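Pretstead Sewing Circle Newsletter: Your Questions, Answered

We get such lovely mail from readers, and a lot of the same questions come round again every fall when folks pull their quilting things out of the closet. So we've gathered up the ones we hear most. Get yourself a cup of something and read on!

Do I have to wash my fabric before I cut it?

We do, almost always, and especially the reds (ask anyone who has ever turned a white border pink). A cool wash and a tumble dry is plenty. If you like that crinkly old-fashioned look in the finished quilt you can skip it, but test a scrap of your darkest color on a wet paper towel first. 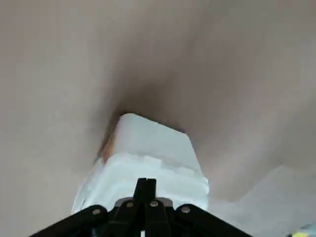

What batting should a beginner buy?

Plain cotton, or a cotton blend, in a low loft. It lies nicely and it doesn't fight you under the presser foot, and you can always try something puffier on your next one. Read the package to see how far apart your quilting lines can be, as it varies quite a bit from one maker to the next.

My seams never match up. What am I doing wrong?

Probably very little! Most of the time it's the seam allowance creeping wider as you get comfortable and start chatting. Sew two scraps together, press them, and measure before you begin. Press your rows in opposite directions too, so the seams nestle against each other.

How do I keep all my little cut pieces together?

A lidded box for each project, with a slip of paper inside saying which block you're on. You'll thank yourself in February when you come back to it.

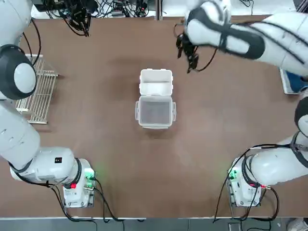 Issue 65, page 2

Can I send in a block for the Rendcombe quilt?

Oh, please do. We'd love to have it by 6th October, unfinished at the edges and with your name pinned to the back. Any pattern is welcome, and cotton only, please.

Do you answer questions by phone?

We're better by mail, I'm afraid, as the phone always seems to ring when somebody's at the ironing board. We do read every letter, even the very long ones.

Contact us | © Pretstead Sewing Circle | Back to top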